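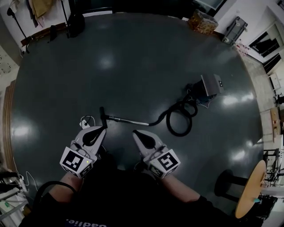

Re: [equipment-planning] second pair of grippers, or wait until July?

Sent: 16th January

Thanks for posting the Brokero quote so fast! I've been through it twice and I'm all for buying now. Comments under your text.

> The quote has the hand-held pair at 626, with spare finger pads included
> and shipping extra. Dedlow can't give us a price before July. Do we
> really need a second pair, or could people at Larnetard just take turns
> with the one we have?

Taking turns works on paper, but two-person tasks are the part of the plan I'm most excited about, and they need two people holding grippers at the same time. Household stuff like the vacuum cleaner needs both hands too, so one pair won't stretch.
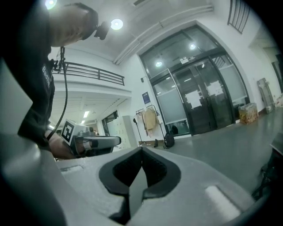 Gripper with its marker on top, head-mounted device at the temple.

> What else has to come out of the 1,000?

Cables first. We keep pricing the grippers and forgetting what they plug into — please put in a line for longer leads and a decent power strip. I'd also like five spare marker mounts. Hellström prints them to order and will match whatever patterns we send, so let's agree on the patterns before anyone places the order. Two mounts with the same pattern would be a real pain to sort out later.

> And the floor? Somebody wanted matting.

I'd leave it out for now. The floor is shiny and picks up the ceiling lights, but I'd love to see how the tracking does on it before we spend anything. If it's bad we can borrow a mat and compare.

One question back: does the Brokero price hold for five days or five weeks? The PDF says "5" and then the line just stops. If it's days, I can get the form in tomorrow morning and we add the mounts as a separate order.

Really looking forward to this one!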